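Zandico
Home / Workroom / Lighting / Bench lamps / Verbeke Gurix

Verbeke Gurix Bench Lamp
$195
In stock, gray or cream
Add to cart / Save for later

A lamp for people who do small things slowly. The Gurix clamps to the edge of a bench, reaches over your work, and stays where you put it, which sounds like the least a lamp could do until you have owned a few.

Overview

Most desk lamps are designed to be looked at. They stand on a sideboard in a catalog beside a bowl of lemons, and they look terrific, and then you bring one home and try to thread a needle under it and discover that the lemons had the better deal. The Gurix went the other way. It looks like something you would find bolted to the wall of a dentist who was about to retire. We have had it on the shop floor for a couple of seasons and the usual first reaction is a polite silence, followed some minutes later by a question about how many we have in the back.

It comes from Verbeke, a small outfit in Brollisau that used to make fittings for sewing tables and still talks about lamps as though they were a side job. The arm is steel. The head is aluminum with a matte finish, and it gets warm, the way a coffee cup gets warm, after an afternoon. There is a knob on the back of the head for brightness and a switch next to it for on and off. No app. No motion sensor, so it won't go dark because you sat still too long concentrating, a feature we can only assume was invented by someone who has never concentrated.

The arm

Reach is 18 inches from the clamp to the center of the head, with the arm straight out. You'll almost never use it straight out, but it's good to know where the limit is before you buy a bench that is too deep for it. There are joints at the base, the elbow and the neck, each with its own tension screw and a plastic cap over the screw that you will lose. We sell the caps. We sell a surprising number of the caps.

The tension comes from the factory set for someone with a much firmer hand than yours. Give it a week before you go at it with the screwdriver. If it still feels like wrestling a mailbox, back the elbow screw off a quarter turn, try it, and stop there if you can. People who keep going end up with a lamp that bows to them all evening.

The clamp takes most benches, tables and shelves, provided there is a flat underside to grip. It has felt on both faces. It doesn't like glass, beveled edges, or the sort of antique you would have to explain to a relative.

The light

Verbeke gives you 8 steps of brightness. The lowest is a night-light and the highest is an interrogation, and you will probably live somewhere in the middle and forget the others exist. The color is a plain neutral white that doesn't change as you turn the knob. Thread looks like the thread you bought. Brown leather and black leather look like different leathers, which you'll appreciate if you have ever finished a wallet at night and met it again at breakfast.

The diffuser is a wide frosted strip that softens the shadow of your hands. It doesn't abolish the shadow. A lamp can only shine from where it is, and your hand is going to be somewhere. Put it on the opposite side from the hand that does the work and slightly ahead of you, and most of the trouble goes away. Left-handers should ignore every diagram in the booklet, as usual.

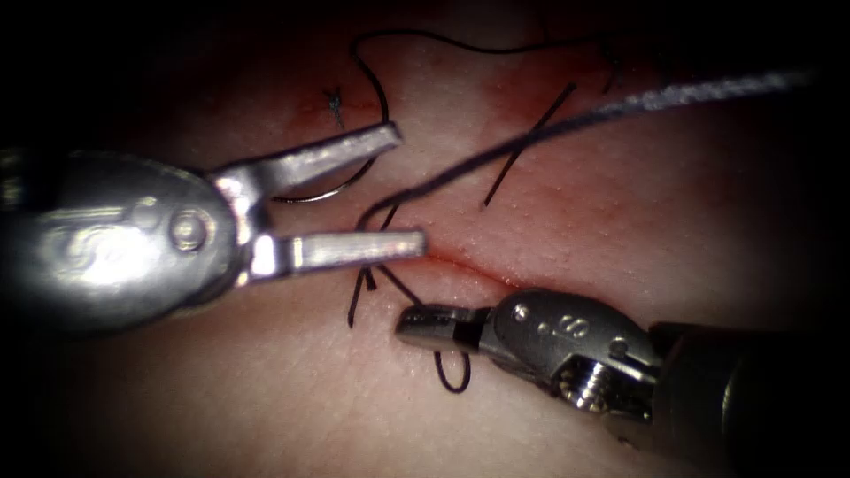 Spread is the thing to ask about when you shop for a bench lamp, and it's the thing the box never mentions. The box tells you how bright the middle is. Any lamp can do a bright middle; a flashlight taped to a broom can do a bright middle. What you want to know is how far the brightness carries before it gives up, since your pins, spare blade and reading glasses all live out there. The practice pad above has plenty of light across the cut and very little to spare for the corners, which go off into black. If a single incision is all you care about, fine. Nobody ever dropped anything important in the center, though. The Gurix head is long and shallow, and at normal working height it lights a patch wide enough for an open pattern book with your elbows on either side of it. It tapers off gently after that. You won't see a hard ring on the table.

Shine is the other complaint we hear. Polished tools throw the lamp straight back at you, and tweezers are the worst, being small mirrors on sticks. The frosted strip takes the sting out of most of it. For the rest, tip the head a little away from yourself at the neck joint. Jewelers already do this without thinking and will be bored by this paragraph.

Who buys it

Quilters, mostly. Then model railroad people, who are very courteous and would like to know the exact shade of the gray. Fly tiers, bookbinders, a few stamp collectors, a man who restores accordion reeds, and anyone who has reached the age where the print on a spool has been made smaller out of spite. Rianne Boersma has been using the cream one in her bookbinding class since September and has asked us to say that it does not match her wall. She has bought another since, so the wall appears to have lost.

It's less good as a reading lamp in a bedroom, where it looms. It's no good at all as a gift for someone who didn't ask for it.

What's in the box

Lamp head and arm, already joined
Bench clamp with felt faces
Power adapter and cord
Screwdriver for the tension screws, of a size you will not own otherwise
Booklet, mainly diagrams
Cleaning cloth that is really a piece of the packing

The foam insert comes out in a single piece and will not go back in. We've tried. If you think you may return the lamp, leave the foam in the box and lift the lamp out of it.

Setting it up

Clamp first, then arm, then plug. The arm drops into the clamp with a pin and you'll feel it seat. Run the cord down the arm through the clips before you tighten anything, leaving a small loop of slack at the elbow. Skip the loop and the cord will pull the lamp upward a little every time you look away, which is unsettling if you work alone.

Peel off the film on the diffuser. It is very clear film. We get a call about this from time to time, always beginning with "It seems a bit dim."

Cleaning is a damp cloth and nothing fancier. Window cleaner clouds the strip. So does whatever you were about to suggest.

Details

Maker: Verbeke, Brollisau
Model: Gurix bench lamp
Finish: gray or cream
Reach: 18 inches
Brightness: 8 steps, by knob
Light: neutral white, fixed
Mount: bench clamp, included
Power: wall adapter, included
Battery: no
Use: indoors only
Warranty: 5 years on the arm and the head
Not covered: caps

Extras sold separately

Floor base. Heavy, round, and the reason our delivery driver sighs. Turns the Gurix into a standing lamp for people who work in an armchair. It will fit under most sofas, and will find your toe if it doesn't.

Wall bracket. For sheds and narrow rooms. Screws are included, the wall isn't, and neither is any opinion from us on what your wall is made of.

Spare joint caps. Sold in a bag. Buy the bag.

Replacement diffuser. Snaps out, snaps in. Mainly for people who didn't read the part about window cleaner.

Shipping and returns

We ship the Gurix in its own carton with a label that says exactly what it is, so if it is supposed to be a surprise, tell us at checkout and we'll put it in something duller. Returns are fine as long as the lamp comes back whole and the clamp hasn't chewed anything. Warranty repairs go through us. Please don't mail a lamp to Brollisau on your own initiative. They will fix it, because they're nice, and then nobody in either building will know whose it is.

The cream finish sometimes runs behind the gray. If the button above says "Notify me," it means exactly that, and we do write.

Customer notes

"Bought it for ship models. My wife took it for mending. Bought it again for ship models." 

"Ugly as a drainpipe and I wouldn't give it back. The knob clicks at each step, so I can find my setting without looking up. Took a bit off for the instructions, where the person in the drawings has no neck."

"Elbow was very stiff. I followed the advice here and stopped at a quarter turn. Then I didn't stop. Then I turned it back. Works well."

"Does what it says. Cord could be longer."

Relu Sandu, who handles lighting at Zandico, replies: The cord could be longer. We've passed this along to Verbeke, who say that benches should be nearer to walls. If yours isn't, write to the shop before you order and I'll put an extension in the carton that fits the adapter properly. The one in your kitchen drawer probably doesn't.

Also in this section
Bench magnifiers
Cutting mats
Stools that do not roll away

Page last updated 29/01/2026. Price includes the adapter and the screwdriver. Lemons not supplied.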